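Enseñar con la mano: memoria del proyecto de teleoperación
Crescencio Cantero
Taller de automatización, grupo Varken

Cuando nos repartieron los temas, yo quería el de navegación, y lo digo sin rencor porque al final me tocó este y he acabado cogiéndole muchísimo cariño. El encargo parecía sencillo: enseñar a un brazo a recoger objetos blandos de una bandeja sin escribirle una sola trayectoria, guiándolo nosotros desde un mando y guardando cada intento para entrenar después el modelo. Mi compañero Murdo Niven se ocupó del registro de datos y yo, de casi todas las demostraciones (él también hizo unas cuantas, mejores que las mías, todo hay que decirlo).

Empezamos en septiembre con la guía directa, es decir, agarrando el brazo y llevándolo hasta el objeto. Es una manera preciosa de entender cómo se mueve la máquina, pero nuestras manos tapaban la vista de la muñeca y las grabaciones salían llenas de dedos y mangas de jersey. De 28 demostraciones hechas así solo guardamos dos. Pasamos entonces al mando a distancia, que habíamos llamado Mastska por un error al teclear el nombre de la carpeta, y ya se quedó Mastska para siempre.

Con el mando hubo que aprender de nuevo. Los primeros días yo miraba el brazo directamente y bajaba demasiado deprisa; Murdo insistía en que mirase únicamente la pantalla, con lo mismo que iba a recibir el modelo, y tenía toda la razón.

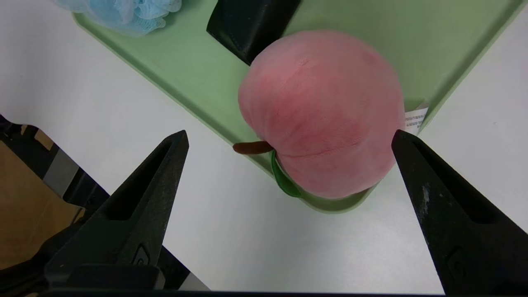
Los peluches resultaron más traicioneros de lo que pensábamos. Ceden al cerrar la pinza, y quien maneja el mando tiende a seguir apretando por si acaso, de modo que el modelo aprende también esa desconfianza. Acordamos acercarnos despacio, centrar la pieza entre los dos dedos, cerrar de una vez y esperar un instante antes de subir. Para las cosas pequeñas de la bandeja conviene además girar un poco la muñeca y no rozar el borde, que nos estropeó más de una tarde.

Reunimos 56 demostraciones con el mando y nos quedamos con 53. Las tres descartadas eran mías: en una estornudé, y de las otras prefiero no dar detalles. El brazo entrenado repite bastante bien el acercamiento, aunque duda cuando dos objetos están muy juntos, seguramente porque yo también dudaba, y se le nota hasta en la forma de corregir a última hora.

Si alguien del curso próximo continúa con esto, le pediría que grabase con varias personas desde el principio y que anotase quién lleva el mando en cada intento. Los datos están en la carpeta Pelbridge, con las notas de Murdo al lado, y conviene leerlas antes de abrir nada.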